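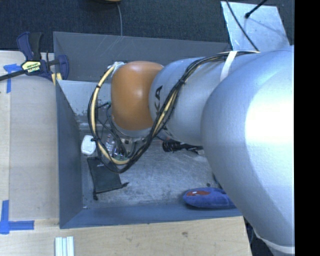 Notice to Members of the Ralska Grain Exchange

The Exchange regrets to inform its members that the harbor at Flotby did not open on Monday. The harbor office has offered no explanation. Our agent reports that the gates are standing, that the cranes are in good order, and that the water has gone out farther than it usually goes.

At the close of trading, 74 vessels were waiting outside the bar. Fifty-eight carry barley consigned to Zerkar. The others carry goods on which duty has been paid twice, once at each end, under the treaty now in force. Members holding these receipts are asked to keep both copies.

The price of barley rose to 404 marks before the bell and was not quoted afterward. A bid was heard from the gallery at a quarter past four. The gallery has been locked since the spring, and the bid has been entered in the book as received.

The Koval Line has proposed to unload by wagon across the seabed, a distance of 3 miles. The Exchange takes no position on this proposal. It does remind members that cargo insured against loss at sea may not be insured where there is no sea — the wording of each policy should be read with care.

Letters from the ships continue to arrive by the evening post. Several captains ask what day it is in Ralska. The clerks have been instructed to answer each of them, and to keep a record of the replies.

Trading will resume at nine o'clock, or when the tide is reported.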